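ハンステッドの共同作業室、貸し出しを再開　簡易台所の備品も入れ替え

2021-07-19

ハンステッド地区の共同作業室が、改修を終えて貸し出しを再開した。閉室していたのは2月からで、床の補修と照明の交換、簡易台所の備品の入れ替えを行った。運営は地元の事業者グリルソープが引き続き担当する。

作業室は元の印刷所の1階にあり、料理教室や工作の会、子ども向けの催しなどに使われてきた。改修前は利用団体から、手元が暗い、隣の組の声が気になる、備品の置き場所がわかりにくいといった声が寄せられていた。今回の工事では間仕切りの壁を増やさず、布で区切る方式をとった。工事費は当初の見積もりに収まったという。

再開後に使える区画は4つで、このうち2つは飲食を伴う利用ができる。残りの区画は工作や打ち合わせ向けで、火や電熱器具は使えない。

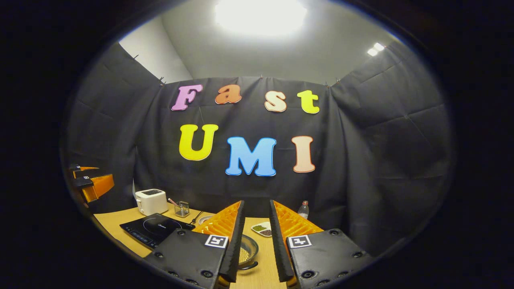 飲食のできる区画では、作業台の上に台所用品を出したまま次の組に引き継ぐやり方に改めた。従来は利用のたびに棚へ戻していたが、どの扉に何が入っているかを確かめるだけで時間がかかり、予約の終わりが延びることが多かった。台は明るい色の木の天板で、2枚用の白いトースターは左の奥寄りに置いてある。背後には黒い布のカーテンを張り、上端をクリップでレールに留めた。布には「Fast」「UMI」という色とりどりの大きな文字が2段に並ぶ。カーテンは台の両脇まで回り込んでおり、布だけを外して洗うこともできる。

備品の選定にあたったゲブレメディン・テクレアブさんは「初めて来た人が説明書を読まずに朝食を作れる台にしたかった」と話す。食器と調理器具は家庭で使うものと同じ大きさでそろえ、業務用の機器は入れなかった。割れたり壊れたりした場合は、受付に届ければ同等品と交換する。ただし、故意の破損は実費の負担になる。

利用者は終了時に台を拭き、使ったものを元の位置に戻す。パンくずはトースターの受け皿にも残るため、冷めてから捨てるよう求めている。生ごみは持ち帰りとし、流し台に油を流すことは禁じる。持ち込みの調理器具は、事前に受付へ届け出れば使える。

再開に合わせ、予約の方法も変わった。これまでは電話と窓口だけだったが、予約サービス「ヴォリリク」からも申し込めるようになった。団体登録は引き継がれ、再登録の必要はない。登録済みの団体は38で、このうち13団体が再開初週の利用を申し込んだ。鍵は受付で受け取り、退室時に返却する。

工作の会を主宰するゲーザ・セーナーシさんは「照明が明るくなったのは助かる。布の仕切りで隣の音がどこまで防げるかは、使ってみないとわからない」と話した。グリルソープは音の問題について、利用団体の意見を聞いたうえで、必要なら厚手の布に替えるとしている。

駐輪場は建物の裏手に移った。正面の入り口は段差を削る工事が残っており、完了までは東側の通用口を使う。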